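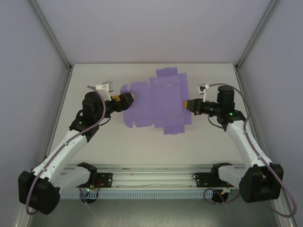
I'm going to stick up for the cassette deck, and I'm going to do it loudly. Not the boombox, not the cute clear plastic portable. I mean the full-size, sits-in-the-rack deck with two spinning hubs and level meters that bounce.

Mine is a Cordero I picked up at a thrift store one Wednesday with 71 dollars in my pocket and no plan. It replaced nothing. I already had a decent streamer and a pair of Wendar bookshelf speakers I love, and I figured the deck would be a weekend toy. It has been on almost every night!

Here's my case. Recording a tape makes you listen to the whole thing. You set the level by ear, you watch the loud parts, you cue up the next song and wonder if it really belongs after that one. A playlist of 1,000 songs takes me ten minutes to throw together, and I skip through most of it. A tape takes an evening, and I know every second of it by the end.

People will tell you the sound isn't good enough, and sure, a worn-out deck with dirty heads sounds like a radio under a pillow. Clean it, put in a new belt, and use a fresh tape. Mine has a little hiss between songs and a lovely, solid low end once they start – I'd happily play it for anyone who owns a 3,000 dollar turntable.
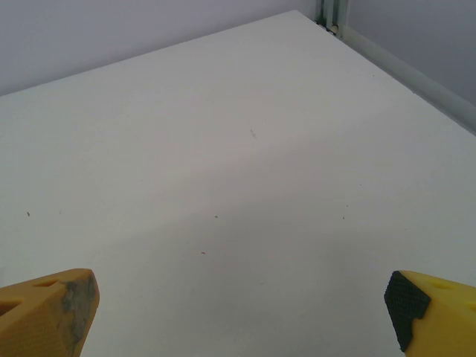
A clear, level surface is a good place to start with any setup.

What bugs me is how few new decks there are. Ulberg sells one, and it's fine, but it has no meters and no way to adjust the level while you record. Why take out the fun part? Humby has a nicer one for 100 dollars more, with proper meters and a headphone jack that has its own knob, and if my old Cordero ever dies that's where my money is going.

Until then I've got a shoebox of blanks and a long list of albums to get through. Tonight it's side B of a road trip tape, and I still need a closer that runs under four minutes.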